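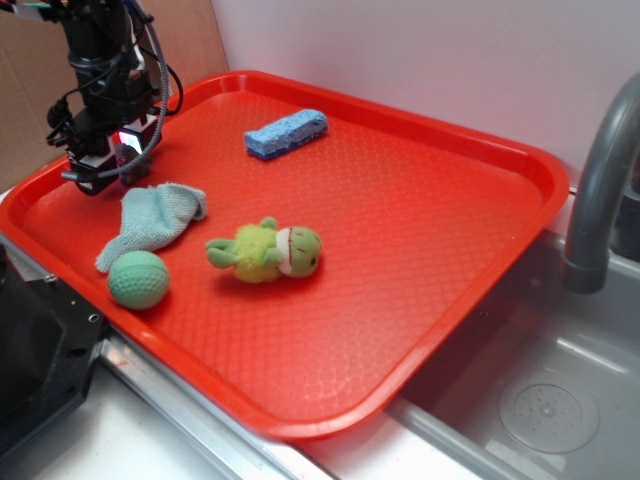 The Guest List

The actress had asked for 100 guests. By February the list stood at 253, and her publicist had stopped opening the file.

"Starix wants a table," she told the groom over the phone. "They paid for the flowers."

"Then they can sit with my uncles."

He was a singer, and he was in Westia that week, playing the last show of the tour. She could hear the crew rolling cases behind him.
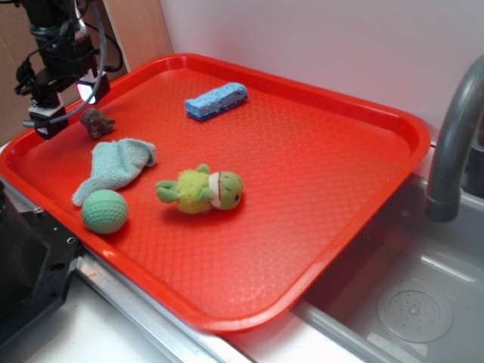
She crossed out two producers and a man she had met once at an airport. Then she put one of the producers back.

"We could go to Kuseck," he said. "My aunt has a yard there."

She looked at the seating chart for a while. The magazine had already printed the date -- and the wrong hotel.

"How big is the yard?" she asked.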